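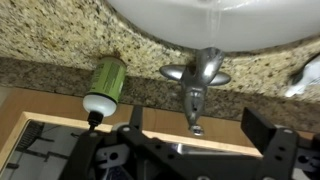
So your arm quits halfway to the sink and throws a force fault, and you've already restarted it twice. Been there! Ours did it for most of January. It would swing out over the vanity, go for a bottle, and stop dead with the fingers still open. I blamed the gripper, then the Skekico controller, then my own code (usually a safe bet). The trouble was the thin black cable that runs out to the gripper. It had too much slack in one pose and not enough in another, and now and then it caught under the front edge of the counter.

If you've got an arm reaching over furniture, I'd check this before you touch any settings.

Before you start

Hit the emergency stop and leave it in. I know, I know, you only want to wiggle one thing. Pushpa Rajput got her sleeve pinched at the elbow joint doing just that, and she's far more careful than I am. Keep your face back from the fingers too, even with the power off.

Follow the cable by hand

Start at the gripper and work back toward the base, feeling for flat spots, nicks, and places where the jacket has gone shiny. Ours had a shiny patch right where it met the granite. Tug gently at each connector while you're there. Then look at whatever the cable can reach from the wrist: cabinet handles are terrible for this, and so is anything hung on a pegboard with a hook or a clamp on the end. 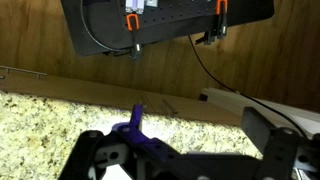
Run the reach slowly

Clear your hands out, release the stop, and jog the arm at the slowest speed you've got. I keep one thumb on the stop button the whole way. Go to the farthest pose first, out over the bottles, and watch the loop under the forearm. You want it to hang free all the way out and never go tight at the wrist. If it does go tight, back up the way you came – don't try to drive through it. We did that once and bought a new connector from Lemieux.

Write down the joint angles where it gets close. You'll want them later when you set limits. 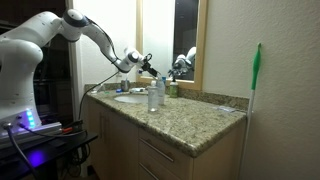
Plistbridge Workshop Notes, No. 16

Next, tie the cable down. Use soft hook-and-loop straps, one on each side of the elbow, and leave enough slack between them for the joint to bend fully. My first try was zip ties pulled good and snug, and I had to cut every one of them off.

Then put your force limit back where it was. I'd raised ours to stop the nuisance trips (bad idea!), and all it did was let the arm pull harder on a snagged cable. Run 17 slow reaches, then 17 at normal speed. If you get even one fault, go back to the hand check. 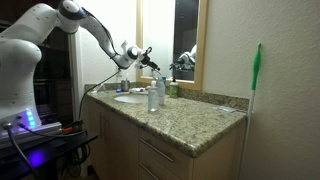 Colleen Landry wrote in to say the straps fixed her force faults too, but she'd add a second check after the arm has been working for a few hours, when the straps have had time to creep toward the elbow. Hers had slid far enough to pinch the cable again by 4 p.m. She now marks each strap's position with a paint pen and looks at the marks before every run.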